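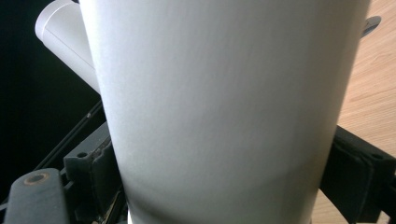 How far has the paper cup work got since the last report?
Further than planned on sorting and stacking, behind on the drying racks, and the money is holding.

Progress report, May. Cup reuse and collection, Coelho building and Vevorach canteen
From: Fernanda Marinho
To: Lestolance small grants

Sorry this is short, the end of month return is due at 4 pm and I still have the invoices to scan.

Where we are

Collection points up and running on both sites. Vevorach took longer, they wanted the bins moved away from the fire door, then moved back. Fine now. People do use them. Biggest problem still drinks left in the cups, so the bags leak on the stairs. New sign up asking people to tip out first. A bit better on the ground floor, no change on the second.

Cups collected this period: 2277. Of those, 911 were clean enough to go to the schools craft store. The rest went to the paper mill skip with Clurnent, who now take lined cups as well as plain, as long as lids are off. That was the sticking point in the last report so good to have it settled.

Sorting

Plain white ones are the easiest to place. Schools want them for planting and for painting, and they don't mind a small dent. Printed ones hang about on the shelf. We stopped splitting by size, took ages and the schools never asked for it. Now it is just plain, printed, and no good.

Stacking: keep stacks short. Tall ones lean and go over when the cupboard door is opened, and the cups at the bottom jam together so you tear the rim getting them apart. Wide end up to dry, wide end down to store. I have written this on the inside of the door becuase I was saying it every morning.

Paper tubes (till rolls, poster tubes, the odd kitchen roll) keep turning up in with the cups. We didn't ask for them but the schools are keen, so they get their own box. Not in the original plan, no cost to you, please tell me if you need it listed as a separate item.

Drying racks

Late. The first rack arrived with the wrong feet and went back. Second one is in use at Coelho. The Vevorach one is on order, supplier says before the end of June, I would not bet on it. In the meantime cups there are dried on trays on the windowsill, fine in this weather, will not do for autumn.

Money

Spent this period: £433. Mostly the rack, sacks, and van hire for the two runs to the craft store. Left in the sundries line: £64. I would like to move the unspent training money across to sundries if that is allowed, the training session was done in house in a lunch hour and cost us only biscuits. Need a yes or no on that before I order more sacks.

What hasn't worked

The lids. Still no one who will take them. They go in general waste at the moment, which I know you asked about. Two firms rung, one never called back, the other wanted a minimum load far bigger than anything we could store.

Also the weekly tally sheet. Gets filled in at Coelho, not at Vevorach. Their figures above come from the sack counts instead so please read them that way.

Next

Second rack in. Third collection point by the Vevorach side entrance. Visit to the craft store to see what they do with the printed ones and whether they want fewer. Lids, again.

Receipts to follow seperately, scanner permitting. Ring me if the budget line is a problem, mornings best.

Fernanda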